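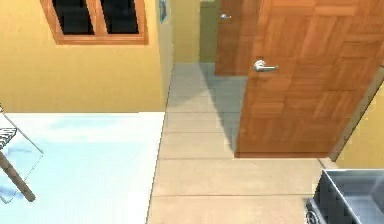

En Zellance escribimos normas de seguridad para robots domésticos, de las que se pueden leer de un tirón y aplicar el lunes por la mañana. Soy Chie Furukawa, monté esto con Hideaki Honda hace unos años y sigo siendo la que contesta casi todos los correos (¡perdón por los retrasos!). Nuestra manía es bajar cada regla a una habitación concreta antes de publicarla. Si una norma dice «mantener despejadas las zonas de paso», la llevamos a una vivienda simulada y nos peleamos con ella. Una puerta grande abierta hacia dentro, como la del entramado de madera naranja y marrón, ya nos da para una tarde entera de discusión: ¿cuánto tiene que alejarse el robot si no ve lo que queda detrás?, ¿puede tocar la manilla sin que se lo pidan?, ¿y si alguien viene por el pasillo? De esas peleas salen las reglas.

Lo que hacemos

Nuestro trabajo principal es el cuaderno Brerkine, que va por las 93 reglas. Cada una ocupa como mucho media página y lleva siempre el mismo orden: qué se pide, en qué situación, cómo se comprueba y quién firma la comprobación. Lo de la firma fue idea de Hideaki y al principio me pareció burocracia pura, pero hoy no lo quitaría por nada del mundo. Cuando hay un nombre al final de la hoja, la gente lee la hoja.

También revisamos manuales ajenos. El más largo que nos ha llegado tenía 406 páginas y la parada de emergencia aparecía explicada en un anexo, después de la garantía. Lo devolvimos con muchas notas y, todo hay que decirlo, el fabricante se lo tomó estupendamente.

Y damos formación, en español y en inglés, para equipos pequeños que van a meter su primer robot en una casa o en una residencia. El curso se llama Skustier y lo lleva Kohei Sasaki. Trae ejercicios de redacción (sí, con boli), porque una regla que no sabes escribir con tus palabras se te va a olvidar en cuanto haya prisa.

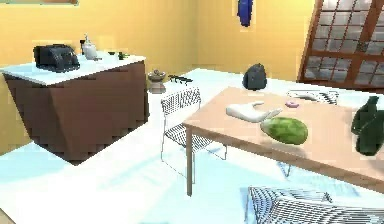
¿Basta con probar un robot en simulación para darlo por seguro?

Con la simulación sola no se puede dar por seguro ningún robot. Sirve para encontrar fallos pronto y repetir una situación las veces que haga falta, pero la comprobación final se hace con la máquina física, con la parada de emergencia a mano y una persona responsable presente. En nuestras fichas los dos resultados van en casillas separadas y ninguna sustituye a la otra.

Cómo trabajamos

Las cocinas nos dan más guerra que cualquier otra habitación. Hay vidrio, hay sillas que cada cual deja donde le parece, hay cosas de comer al lado de cosas que no lo son. Por eso casi todas las reglas nuevas pasan primero por ahí. Una persona redacta, otra intenta cumplir la regla al pie de la letra haciendo el mayor disparate posible, y solo entonces la vemos todos juntos. Si el disparate cabe en la regla, se reescribe.

Guardamos todas las versiones, también las que dan vergüencita. La edición vigente es del martes 16 de septiembre de 2025, y quien use una anterior puede pedirnos la lista de cambios, que mandamos gratis.

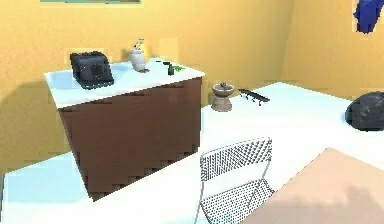

Mebrat Zeleke nos escribió que las reglas sobre objetos en el suelo le parecían demasiado blandas, que «esquivar si es posible» deja la decisión a quien programa y que ella pondría directamente «detenerse y avisar». Tenía bastante razón. Le contestamos que detenerse siempre puede dejar la máquina plantada en medio de un paso, y después de unos cuantos mensajes la regla quedó así: reducir la velocidad, detenerse si no se reconoce el objeto y avisar en los dos casos. Seguimos sin estar de acuerdo del todo en el volumen del aviso.

Dónde encontrarnos

Tenemos la oficina en la calle Pelletier, segundo piso, timbre de la izquierda. Puedes venir con tu manual bajo el brazo, aunque agradecemos un correo antes. Para la revisión gratuita de reglas sueltas pedimos textos de hasta 400 palabras, una regla por mensaje, y que nos cuentes en qué tipo de casa se va a usar. Las inscripciones para el próximo curso Skustier se abren en mayo.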